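Towels: the questions I get asked most

I'm Kirsten Arnardóttir and I look after the linen at Bandalwood, our little guest house. I've been folding, rolling, boiling and swearing at towels for a good long while now, and people write in after their stay wanting to know how we do things. So I've put my usual answers in one place. Rhys Quinlan, who does the other half of the laundry, disagrees with me on two of them and I've said where.

How often do you wash the bath towels?
After every guest, obviously, and every third day for people staying longer. At home I go three or four uses, provided the towel gets properly dry in between. If it smells, it goes in, whatever day it is.

Do you use fabric softener?
Never on towels. It coats the loops and then they just push the water round your back. I put a splash of white vinegar in the drawer now and then, and no, you can't smell it afterwards (Rhys says he can, but Rhys says a lot of things).

What weight of towel should I buy?
We have 500 gsm for the bathrooms and I'm very happy with it. The 300 ones are lovely for the gym or the beach bag because they dry so fast. I did try some really heavy ones in the Ellery room and they were still damp at teatime, so they went to my sister's dog.

Mine have gone like cardboard. Are they finished?
Probably not! Wash them on their own with half the powder you normally use, run an extra rinse, and give each one a hard shake before it goes on the line. Ten minutes in the tumble dryer at the end brings the fluff back up a treat.

Fold or roll?
Roll, if they're going in a basket or on an open shelf. Fold, if they're going in a cupboard. Rhys folds everything and his cupboard does look very smart, I'll give him that.

How do you get a roll that stays rolled?
Lay the towel flat on a big table and smooth it right out to the corners. Fold it in half lengthways, then in half again, and roll from one short end, keeping the sides level as you go. Tuck the last bit underneath so the weight holds it. If it twists, open it up and start again, it only takes a moment and you'll never pull a twist out from the outside.
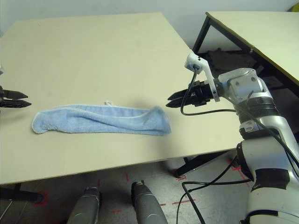 What should I do with the hanging loop when I roll a towel?
Turn it to the inside before you start, so it's caught in the first fold and doesn't poke out of the finished roll. If your loop is on a long edge, make that the edge you fold in first.

Can I wash coloured towels with white ones?
Pale blues and creams are usually all right with whites once they've had a few washes. Anything navy or red gets a load to itself here, and I won't be talked out of that after the pink pillowcases of last November.

Do you sell your towels?
We don't, sorry. We do keep a few spares at the desk if you've forgotten yours for the beach, just bring it back sandy and I'll sort it out.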